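Shared Counters, Shared Food: The Breakfast Counter in a Staff Kitchen
Speaker notes, Skernell Facilities and Catering Forum
Workplace Catering Section, Zirley Business Services
Speaking time: 25 minutes, followed by questions

Slide 1. Title
Welcome the audience and thank the Forum. State at the outset that the talk concerns self-service breakfast in staff kitchens, meaning food left on an open counter for several hours with no attendant present. Hot service and vending are covered by another session in the afternoon program. Copies of the counter sheet are on the table by the door.

Slide 2. Scope
Zirley provides breakfast supplies to the kitchens of two office sites, Osman House and the Rornitz building. Osman House has 1,103 registered badge holders. The Rornitz building has 279. The two sites are supplied on the same contract and to the same standard, and the differences between them have been instructive.

Pause here and ask how many people in the room are responsible for a counter of this kind. Adjust the level of detail on slides 4 and 5 accordingly.

Slide 3. What the counter is for
A breakfast counter is used by people who are on their way to something else. Most stay under two minutes. They take a piece of fruit or a cup of cereal, and they leave. The layout should therefore let a person see what is on offer while standing, reach it with one hand, and put nothing down in order to take it.

We ordered 3,000 apples for the two sites over the last contract period, along with pears, bananas and, for one month, clementines. The apple is the dependable item. It needs no knife and no plate, it does not drip, and a bowl left over at the end of the morning can go back out the next day after inspection. Bananas are more popular at Osman House, but they mark quickly when piled and we no longer place them in the same bowl as other fruit.

Slide 4. The bowl
The standard calls for a wide, round bowl with a low side. Deep bowls were withdrawn from both sites. Fruit at the bottom of a deep bowl was found to sit through several refills, and staff adding new fruit on top had no easy way of seeing it.

White was chosen for the bowl, and several delegates at last year's meeting asked about this. A white surface shows juice, dust and stem debris at a glance. It also sits well on a dark counter, and we consider appearance a proper part of the standard. People take food more readily from a counter that looks cared for.

Fill height: the pile may rise above the rim in the middle but should not lean outward over it. If the top piece moves when the bowl is turned, the bowl is too full.

Slide 5. The liner
One sheet of plain white paper, changed with every full refill. The sheet is crumpled lightly before it goes in, so that it settles into the curve of the bowl. A corner may hang over the rim. Staff at the Rornitz building asked for permission to fold the corners under, and the standard permits either practice.

The liner cushions the fruit against the ceramic and takes up moisture after washing. We budget 2,000 sheets per contract period. The cost is small, and the question of whether a washable cloth would serve as well is still open. Invite comment from the floor if time allows.

Slide 6. Washing and labels
Apples are washed before they are set out. Produce stickers should be removed at the sink. In practice one is often missed, and we do not regard this as a failure of the refill. A missed sticker is taken off at the next inspection. The counter sheet originally required a signature for each bowl confirming that all stickers had been removed. That line has been deleted.

Slide 7. Dry goods
Cereals and grains are kept in clear glass so that the level can be read from across the room. Every jar carries a paper label with the contents, the allergens and the date of filling. Jars stand toward the back of the counter. They are heavy, they are lifted less often than anything else, and a jar at the front edge is a hazard.

Jars are emptied and washed before refilling. Topping up is not permitted at either site.

Slide 8. Butter
Of all the items on the counter, butter causes the most correspondence. It is brought out with the bread and returned to the refrigerator when the bread is finished. It stays in its wrapping until it is placed on the dish, and the wrapping is discarded at once. It does not share a surface with the fruit. Mention that the revised sheet gives the butter dish a position of its own, to the right, with a clear hand's width between it and the bowl.

Expect a question on individual portions. The answer is that both formats are under review and that no date has been set.

Slides 9 to 12. The counter
Move through these without comment at first and allow the audience to look. Return to the first of the four before taking questions.

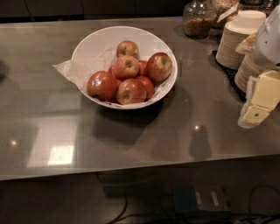

The bowl and its paper liner.

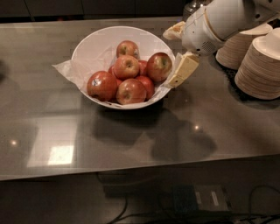
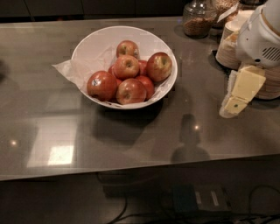 Glass containers of dry food toward the back of the counter. 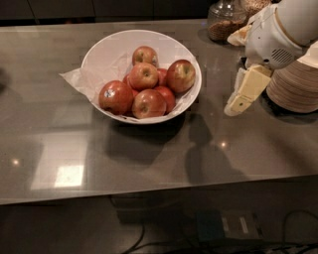 Butter, partly wrapped, to the right of the apples.

Rornitz, 21 January 2022

Points to draw out from slides 9 to 12:

The bowl is wide, white and lined, as described under slides 4 and 5. In all four slides the paper comes over the left side of the rim and onto the counter. Remind the audience that this is acceptable under the standard.

The front left apple still has its sticker. Refer back to slide 6.

On slide 11, note that the taller items are grouped at the right and toward the back, and that one of the glass containers has a white paper label across the front. Ask the audience what their own labels say and who writes them.

On slide 12, take the question of spacing. The butter is near the fruit, and its corner points toward the bowl. Use this to introduce the fixed position for the dish given in the revised sheet.

The stone surface shows every light in the room. A polished counter of this type should be wiped with a dry cloth after cleaning, as streaks are visible from the doorway.

Slide 13. The revised counter sheet
Read the four headings aloud: bowl, liner, jars, butter. The sheet is a single page and is meant to be fixed inside a cupboard door at eye level. Sites with a different layout may redraw the plan, provided the distances are kept.

Slide 14. Questions
Allow ten minutes. Questions on supplier pricing should be taken in writing and passed to the contracts desk at Zirley. Requests for the sheet in large print can be met the same day.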